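The Umcombe Lunch Service has cooked for local residents since 2011. Its kitchen manager spoke to us at the Halel Centre about the year ahead.

"We serve 110 meals on an ordinary day," she said. "In September it was nearer 200, and we had one oven."

The second oven arrived in time for winter. Menus are now planned three weeks in advance, and soup remains the most requested dish – lentil above all.

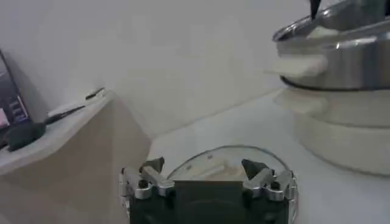
## Costs and charges

The price of a meal will stay at £3 until the next review. "Our members budget to the penny," the manager said. "We would sooner change the menu than the charge."

Applications for the delivery round should be made at the Halel Centre front desk.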